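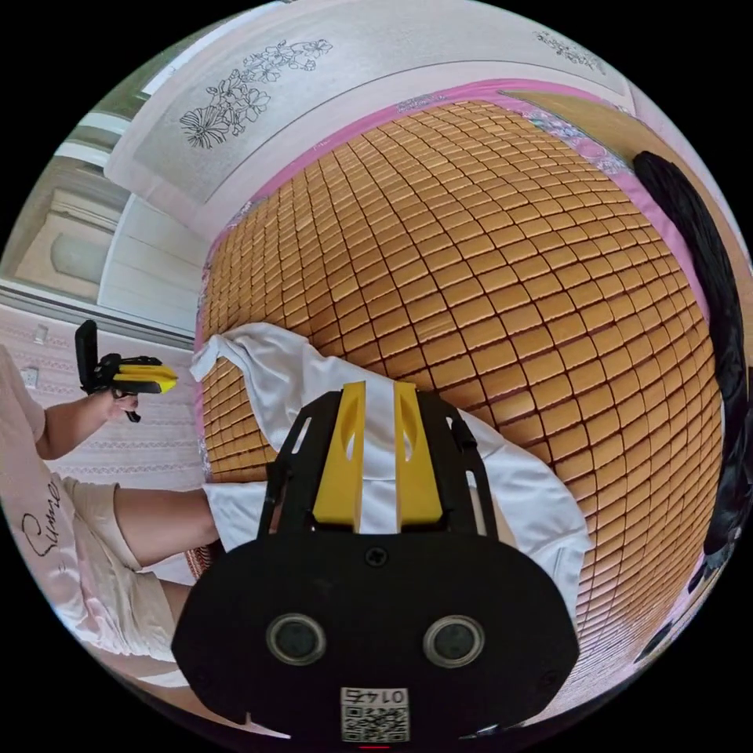

Kaststead Brings the Limara Tile Mat to Summer Bedrooms

SISTHAM, 02/11/2022 — Kaststead, a maker of bedding and floor coverings, will begin selling its Limara bed mat in March. The mat goes over the mattress in place of a quilt or top cover and is meant for people who find cotton sheets too warm.

The Limara is made of small rectangular tiles in tan-orange, set close together in a grid and finished with a pink fabric border. Each mat in the double size has 1785 tiles. The border has a light floral pattern chosen to go with the painted headboards and pale walls that many customers already have at home.

"People fold their laundry on the bed, they sit on it, they leave towels on it," said Mariama Korletey, who started the company's bedding line. "We wanted a mat that stays flat while all of that goes on, and one you can wipe down when you change the pillowcases."

Kaststead tested the mat in 30 homes in Sistham over one summer. Families were asked to use it every night and to do their usual chores on it, including sorting and folding shirts and towels. After the test the company made the border wider and changed the stitching at the corners, where several of the early mats had started to pull.

The mat comes in three sizes and rolls up from the short end for storage. It should be wiped with a damp cloth and left to dry before bedding is put back on top. It should not be machine washed or folded across the tiles. A fitted sheet can be used under it.

The first run is 600 mats — most of them doubles — and will be sold through the Korletey shop in Sistham and by mail order. Single and queen sizes will follow when the doubles have shipped.

"We had requests for a plain border as well," said Fuseini Amoah, sales manager at Kaststead. "For now it is pink only. We will look at other colors after the first run."

Stores that want to carry the Limara can ask the Kaststead sales office for a sample tile strip and a price list.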